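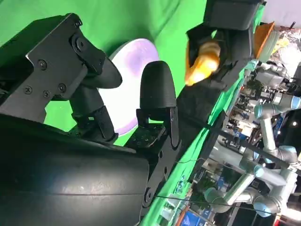 Black gripper with two round-tipped fingers.

Replacing the Floor and Stringers in a 16-Foot Motorboat
Project report, Small Craft Maintenance
Advisor: Birgit Kramer

1. Background

The boat is a 16-foot open fiberglass runabout named Skonance. She had been sitting on a trailer at the Treltorberg yard with her cover torn, and rainwater had been getting in at the stern. The floor gave underfoot between the two seats. When we drilled test holes in the floor, the shavings came out dark and wet everywhere behind the helm. The transom was dry.

Our task was to replace the rotten floor and any bad stringers, and to have the boat afloat on Lake Mosamura before the end of July. The budget was $1,000. A local shop, Sandhu, had quoted $1,379 for the floor materials and foam, without labor.

2. Removing the old floor

We took out the seats, the console and the fuel tank first. The tank straps were rusted and had to be cut. We then cut the floor with a circular saw set just deeper than the plywood, staying two inches in from the hull sides, and cleaned up the remaining edge with a grinder. This was the dirtiest part of the project. Everyone wore respirators and full suits, and we still itched for days.

The foam under the floor was soaked along the keel. It came out in blocks, and a block the size of a shoebox was hard to lift with one hand. Both outer stringers were sound. The center stringer was soft for most of its length, so we replaced all of it.

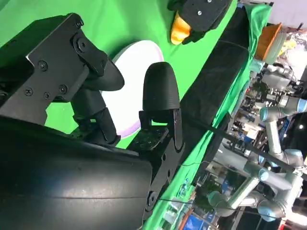

The new stringer was cut from fir, using the old one as a pattern. The old one was in pieces by then, so we laid the pieces on cardboard and traced them. The first copy was too tall at the bow end and rocked when we set it in the hull. We planed it down and checked it with a string line pulled from the bow to the transom. It was bedded in thickened epoxy and covered with two layers of glass cloth.

3. New floor

The floor is half-inch marine plywood in three sheets. Both faces and all edges were coated with epoxy before fitting. We left a small gap at the hull sides and filled it with thickened epoxy, then taped the joint with glass. The screws holding the sheets down were removed after the epoxy cured, and the holes were filled.

We lost most of a day to cold weather. A batch mixed on Thursday afternoon was still tacky the next morning, and we had to wait before sanding it. After that we kept a heater in the tent overnight.

4. Cost

Total spending was $946. Epoxy and cloth were the largest part, followed by plywood and foam. That figure leaves out the respirators, which the school already had. We bought more filler than we needed – one can is unopened and could go to the next group.

5. Launch and remaining work

The boat was launched at the Mosamura ramp with two people aboard. The floor did not flex when we walked on it, and the bilge was dry after an hour on the water. The steering is stiff at full lock to port, and we think the cable needs replacing. The seats are back in with new stainless bolts. The non-skid paint has not been done, and the torn cover still needs a patch at the stern – until then she should be stored bow high with the drain plug out.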